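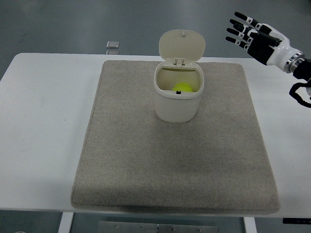
Figure 4. Head-camera view of the bin task: lid open, ball partly visible above the inner edge of the front wall, hand clear of the bin.

4.2 Estimating lid state and contents from the head camera

The planner in Jestia works on a short list of symbolic facts. For the bin task these are whether the lid is open, whether the ball is in the bin, whether the hand is in contact with anything, and whether the hand is in the way of the camera. Each fact has three values: true, false and unknown. This section describes how the facts are computed from the head camera and the joint readings, and how the planner uses them to pick the next skill.

We started with a single classifier that mapped the whole camera image to a task stage. It did well on held-out recordings from the same table and poorly as soon as the bin was moved. Most of its errors came from the two stages in which the lid is open, which differ only in a small part of the image. In Figure 4 the ball shows as a curved yellow-green cap behind the front rim, and the rest of it is hidden by the wall. A classifier looking at the full image at low resolution has very little to go on. We replaced it with a chain of smaller estimators, packaged together as Sturkunard, and the rest of this section refers to that version.

Bin pose. The first step finds the bin on the mat. We segment the bin body and the lid as two separate classes and fit a rounded rectangle to the front rim. White plastic on a white table gives weak edges, and the felt mat helps a good deal here: its beige-gray surface is darker than the bin and has no specular highlights. The fitted rim, together with the known height of the bin, gives a planar pose relative to the table. The black latch tab at the center of the front rim is used to fix the yaw. Without it, the fit sometimes settles on a solution that is turned by a quarter turn when the lid is closed and the outline is seen almost from above.

Lid angle. Given the bin pose, the hinge axis is known, and the only free variable for the lid is its angle. We render the lid outline at a fixed set of candidate angles, compare each one with the lid mask, and keep the best score. The result is smoothed over time with a first-order filter. The lid is reported open when the filtered angle is above 100 degrees and closed when it is below five degrees. Anything between is reported as unknown. We chose a wide middle band on purpose. A lid that stands at a middle angle may still be moving or may be resting against a finger, and in both cases the planner should wait or look again before it commits to a reach.

Contents. The containment estimator runs only when the lid is reported open. It crops the region enclosed by the rim, warps it to a fixed size, and applies a small network that outputs a single score for the ball. Color alone gets most of the way there with the ball we use, but we trained the network on crops with randomized hue so that it would also rely on the shape of the upper edge. The crop includes a margin below the front rim. This was added after we saw false positives caused by bright reflections on the interior wall, which the network could not tell apart from a thin sliver of ball when the rim itself was cropped out.

The estimator reports the ball as inside only if the ball region is bounded from below by the rim. A ball lying on the mat behind the bin can appear in nearly the same place in the image when the lid is down, and the ordering of the rim and the ball is the cue that separates the two cases. When the lid is closed, the last value is carried forward, and it is dropped to unknown if the bin pose changes by more than 50 mm.

Hand visibility. The hand model is projected into the camera image using the arm and finger encoders, and the projected silhouette is dilated by a few pixels to cover calibration error. If the dilated silhouette overlaps the rim region, the lid and content estimates are frozen and the occlusion fact is set to true. In the pose of Figure 4 the hand is well to the right of the bin with the fingers extended, so the rim region is clear and both estimates can be updated. We use the same kind of pose as the observation pose between skills. It keeps the hand inside the camera view, and the calibration check described below can then run at the same time.

Calibration check. The transform between the head camera and the arm base drifts during a session. The drift is small from one trial to the next, but it adds up, and the lid skill is sensitive to it. At each observation pose we compare the projected silhouette of the hand with the segmented hand and solve for a small correction to the transform. The white segments between the black finger links give strong contrast along each finger, so the match is well constrained even when only part of the forearm is in view. Corrections above a set limit stop the run and ask the operator to recalibrate.

Skill selection. Jestia holds four skills for this task: open lid, reach in and grasp, release into bin, and close lid. Each skill has preconditions written over the facts above. The planner searches forward from the current facts to the goal and runs the first skill in the plan, then observes and plans again. With so few skills the search takes very little time, and there was no reason to cache plans. An unknown value never satisfies a precondition. When no skill can run, the planner inserts a look action, which moves the hand to the observation pose and holds it there until the filters settle or a timeout is reached.

Joint targets from the active skill are passed to the Darwish controller, which handles interpolation, torque limits and contact detection. The contact fact in the planner comes directly from this controller and does not use the camera. We keep the two sources separate so that a vision error cannot suppress a contact stop.

Training data. The segmentation and containment networks were trained on recordings made at the Drornmont lab with the same head camera used in the trials. The final set has 322 labeled clips, of which 135 include the ball. Labels for lid state were given per clip segment, and the frames within the transition were left out. The last clips were added on Apr 6, 2025, after we noticed that the set collected in January contained almost no views with the bin turned away from the camera. Clips from one recording session were always kept on the same side of the train and test split.

Known limits. The containment estimator assumes one ball of a known size. A much smaller object would be hidden completely by the front wall, and the present rules would report it as absent when the correct value is unknown. We tried a version that checks how much of the bin floor can be seen from the current camera pose and returns unknown if the visible share is low. It behaved as intended but called for many more look actions, and it is turned off in the experiments of Section 5. The lid estimator also depends on the hinge being at the back. If the bin is placed with the hinge toward the camera, the open lid covers the opening, and the planner has to ask for a different camera pose before it can continue.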